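Communiqués are cheap. The latest one out of Estalness runs to 471 paragraphs, and I read all of them on Sunday so you wouldn't have to. Tesden and Enitz have agreed to "deepen strategic trust". They agreed to that last time too.
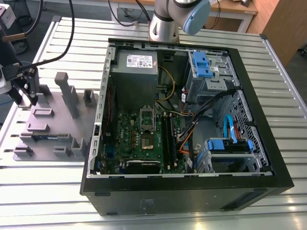
What did the two governments sign? A framework on trade and border transit, with no penalties and no end date for the talks that are meant to follow.

I don't doubt the handshakes were sincere. I doubt the follow-through. Of the 300 commitments in the previous framework, 267 were due by August, and the joint secretariat has reported on 135. The rest have slipped into a category called "ongoing", a favourite colour of paint for covering cracks. 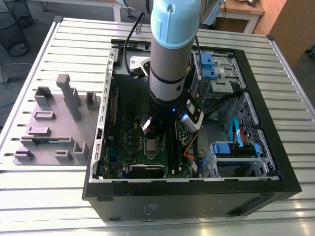

Who checks whether the promises are kept? The same two foreign ministries that made them, meeting twice a year behind closed doors.

Supporters say dialogue is worth having for its own sake. Maybe. The Pētersons Institute has argued for years that regular summits calm the neighbourhood, and its people are serious. But the tariff on Enitz grain is still there, and so are the truck queues at the northern crossing.
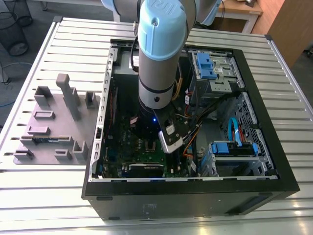 A modest test would help. Pick one item — the grain tariff will do — and publish a date for scrapping it. If the date passes and the tariff stands, cancel the next summit and put the hotel money into customs staff.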